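Workshop notebook, November, started 8.40 with tea

Leather balm, batch 4. Batches 1 to 3 are in the bin, the shed and the cat's bad books respectively.

Where we left off: the Jarniner recipe calls for beeswax, lanolin and a light oil, melted together and poured at "a comfortable warmth". Comfortable for whom isn't stated. Batch 3 was poured too hot and set with a crater in the middle of every tin, like a tray of small disappointed moons.

Changes this time. Less wax. The Zenila oil in place of the Lastarell, which had begun to smell of old crayons. Same lanolin, as we own enough of it to see out the century.

Weighed out 589 g in total. The sheet says 700 but the big pan is still full of batch 2 and won't give it up. Scaled everything down on the back of an envelope, then scaled it again properly after finding I'd divided the wax and multiplied the oil.

9.15 – wax in the double boiler. Slow. Grated it this time and lost a fair bit to the floor, which is now the best protected floor in the building.

9.50 – all melted, clear, pale yellow. Lanolin in, stirred with the glass rod. Went cloudy, then cleared. Took it off the heat and left it until a skin began to form at the edge, stirred that back in, and poured. Three tins and a jam jar. No craters by 11.00. I have decided to take the credit.

Tested on offcuts from the Dervishi box, the pale ones, half of each piece masked with tape:

Smooth side: darkened slightly on application, back to near its own colour by lunch. Buffed up well, low shine, no drag.

Grained side: balm sat in the grain and looked like cottage cheese. Came out with a soft brush. Note for the label – thin coat, and mean it.

Old scrap with the ink mark: no effect on the ink, which now has a lovely finish.

Rubbed a white cloth over all three at 2.30. Clean on the first two, a trace of yellow off the third. Could be the balm, could be thirty years of hands. Will repeat it on a washed piece before blaming anybody.

Still no idea how it behaves on a seam. Offcuts are flat and obliging and furniture is neither. Balm collects wherever two panels meet, and tufting must be worse, with all those dips to pack it into. The brush will have to come along. Cream leather would also show any yellowing from the lanolin straight away, so dark samples have been flattering us.

Pale sofa with tufted backs, and some black knit:

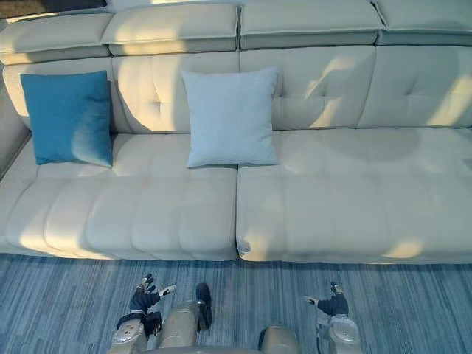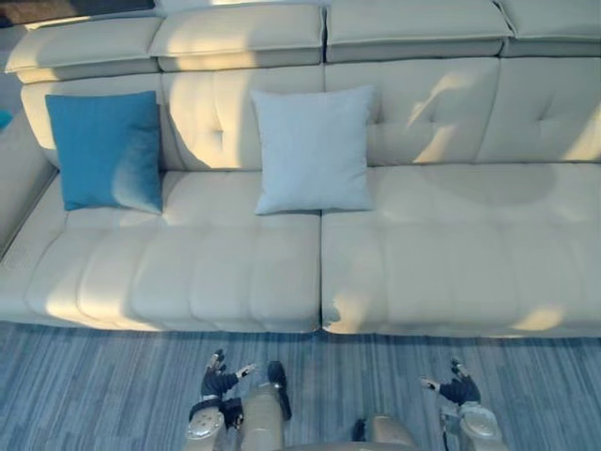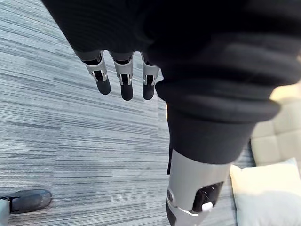
To do before batch 5

Empty the big pan, by force if needed.
Put one tin on the windowsill and one in the cold cupboard, look at both in a week.
Wash the ink scrap and redo the cloth test.
Cut two bits of pale leather and stitch them so there is a seam to ruin.
Find out what we did with the other thermometer.
Order tins. The jam jar looks like jam.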